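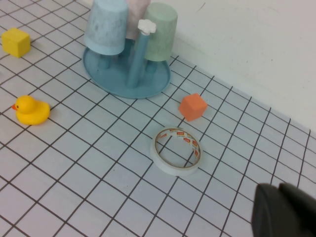 Cup rack with pegs, does it really dry the inside?
posted by faustine_l

I bought a small cup stand for the children's cups and I am not sure if I like it, so I want to ask people who have used one for a longer time. Before, we dried everything on a folded towel next to the sink, and the towel was always in the way. The new one is a round blue tray with a pole in the middle and short pegs, and every cup goes upside down on its own peg. We have the cups in speckled pale blue, speckled mint green and a pinkish white, one color for each child, which has stopped most of the fighting at breakfast. The yellow duck and the little blocks live on the same table, because my youngest wants company while he drinks. My question is about the drying. In the evening I put the cups on the pegs at 8, and at breakfast there is still a drop or two inside at the bottom (which is then the top, I hope you understand me). Is this normal for plastic? Should I wipe them first? And does the tray need to be emptied every day?

Thank you for any advice,
Faustine Lebrun

----

Reply from dinh_vu

Hello Faustine. It is normal. Plastic holds the drops much more than glass or ceramic, and a textured surface can hold them even more. I give each cup one strong shake over the sink before it goes on the peg. Without the shake, mine need until the next afternoon.

About the tray: yes, every day. I did not do it during one summer and there was a pink film under the pegs. It comes off with hot water and a little vinegar, but you must use a small brush around each peg.

Định Vũ

----

Reply from kettle_on_4

I disagree a little with the whole idea of these stands. A tray with a rim keeps the water exactly under the cups. The air there is humid all night and then you wonder why they are wet in the morning. I had one from Flivari, it was pretty, and I gave it away after one winter. Now I use a flat wire rack on the drainboard and the water goes into the sink.

Also you can wash a wire rack in the dishwasher. Mine is 24 inches long and fits on the bottom level if I take the large plates out.

----

Reply from dinh_vu

With the pegs, the rim of the cup is above the tray, so air can enter. It is a different thing from a cup standing directly on a towel. I agree that it is worse if there is water in the tray, but then you empty the tray. It takes ten seconds.

A wire rack of 24 inches is bigger than my whole counter, by the way.

----

Reply from kettle_on_4

Ten seconds each day that I do not have to spend. But OK, for a small kitchen I can see the point.

----

Reply from marrow_lane

We have had a stand like this for two years, from the shop on Hebden Street. My experience:

Put a piece of thin cloth in the tray, cut to size. It drinks the drops and you change it every second day. I made mine from an old pillowcase.

Do not push the cups down with force. One of our pegs became loose this way and now the cup leans.

Check how hot your water is. The paper that came with our cups says they are good up to 90 degrees Celsius, and I once poured water directly from the kettle, so near 100. The cup did not melt but it has been a little oval since that day, and it no longer sits straight on the peg.

----

Reply from faustine_l

Thank you, all of you! The cloth is a very good idea and I have an old pillowcase too. I did not know about the shake, or I knew it but I was lazy.

@kettle_on_4 I understand your argument, but I do not have a drainboard. My sink is a single one and beside it there is only the stove. This is the reason I keep the stand on the table against the wall.

@marrow_lane Is the cloth not becoming smelly?

----

Reply from marrow_lane

Only if you forget it. I have 4 pieces and they go in the wash with the kitchen towels.

----

Reply from oatmeal_pat

Can I ask something different? Where do you put the lids and the straws? My daughter's cup is a Brenex with a lid in three parts and the small ring never dries anywhere. I have tried to hang it over the top of a stand but it falls in the tray.

----

Reply from dinh_vu

For the ring I use a free peg. If all your pegs are occupied, a tea strainer laid over a bowl works well. Straws I put standing in an egg cup, but first you have to blow through them.

----

Reply from kettle_on_4

Straws also dry very well lying on a wire rack. I only mention it.

----

Reply from faustine_l

Small report after one week. I shake the cups, I have the cloth in the tray, and I moved the stand a hand's width away from the wall so that there is more air behind it. This morning at 7 the blue and the green were completely dry. The third one had one drop, but I think my son washed it himself and he does not believe in shaking.

I still find that the tray needs more attention than the seller promised. For the table I will keep it. If we one day have a kitchen with a double sink, I will maybe ask again about the wire rack.

----

Reply from oatmeal_pat

The tea strainer works for the ring, thank you. I still have the problem with the straws, they are the bent kind and they fall out of the egg cup. Does anyone use a taller glass?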